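Finish coming off around the hole in a wood table, what to put on it?

Posted in Home and Furniture, thread 2541

Eskil Wallin
I have a light wood table that I oiled when I got it in September. It has held up fine except around the round opening in the top. The bare edge inside the hole has gone rough and a little gray, and the oil on the surface near it looks dry compared to the rest. I wipe the table down every night with a damp cloth and a small amount of dish soap. We eat on it and my kids do homework on it, so it gets used all day.

The oil was Bråten clear, two coats. I still have half a can. Can I just put more of that on the bad area, or do I have to sand the entire top and start over? I would like to avoid doing the entire top. Also, I was told that a hard varnish would be better for the edge of the hole and I don't know if you can mix the two.

Sølve Åberg
You don't need to sand the whole top. The inside edge of a hole like that has a lot of end grain in it, and end grain takes in water and oil much faster than the flat face does. Two coats is enough for the face. It isn't enough for the edge. I did mine with four and it still wanted another the next year.

Let the table dry out for a couple of days first, so no wet cloth. Wrap a piece of 150 grit paper around your finger and go around the inside of the hole until the gray is gone, then do it again with 220. On the face, sand by hand with the grain using the 220 and go a few inches past the dry patch so the new area blends in. Get the dust off with a dry brush. 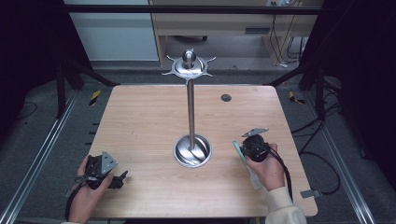 Put the oil on thin. On the edge, keep adding it until it stops soaking in, wait 15 minutes, and wipe off everything that is still wet. If you leave it there it turns sticky and you will be scraping it off with a card. Let it sit overnight between coats. The face will be done after one or two. Keep going on the edge until it has the same dull shine as the rest.

Don't put varnish over the oil. It may look good for a month and then it peels, because it has nothing to hold on to. If you want varnish you have to take the oil off first, and then you are sanding the entire top after all.

Lay the rags out flat outside to dry before you throw them away. Oily rags in a pile can catch fire without any help — this is printed on most cans and people skip it.

The other thing is the dish soap. It pulls oil out of the wood a little every time. Use plain water and dry the table right after.

mikport100
I used Arkico paste wax on mine and it's fine. Didn't sand or anything. You have to redo it a lot though, and hot cups leave rings.

Eskil Wallin
Thanks. I sanded the edge last night and most of the gray came off with the 150. First coat soaked in almost right away, so I guess it was very dry. I'll stop using the soap. Will skip the wax for now — the kids leave hot cups everywhere.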